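Koivisto makers' group, minutes of the gripper kit meeting
Saturday, November 27, 2021

Present: Aatos Heiskanen, Leena Peltonen, Nelli Nurmi and me, Raili Riihimäki (typing as fast as I can!). Sirkka Kinnunen sent her apologies and a long list of questions.

1. The Skarnent hand-held gripper kit
We went over the offer again. The price is $617 per kit, with a spare set of finger pads for another $50. Leena thinks that's steep for pads, and I'm with her, but Aatos pointed out that the Driselance kit is $800 before you add anything at all. Nelli likes the ribbed pads a lot and wants to know if they come in a softer grade (I'll write and ask).

2. Tabletop work
We talked for ages about which objects belong on our task list. Aatos wants everyday stuff with awkward shapes, so the computer mouse stays on, and so does the small bottle with the blue cap. Leena asked for thin flat things too. Agreed!
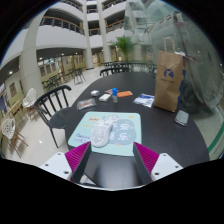
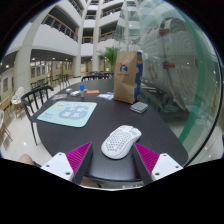 Skarnent gripper with the white honeycomb mouse, both pictures.

3. Sirkka's questions
She wants the warranty terms in writing, and a straight answer on whether the screws are a standard size. I couldn't find either in the brochure. Nelli will call the sales desk.

4. Decision
One kit on trial, no spare pads yet. Three in favor, and Leena held off until she hears about the warranty. We pick this up again once Nelli has her answers, and Aatos is bringing the Driselance price sheet so we can compare line by line.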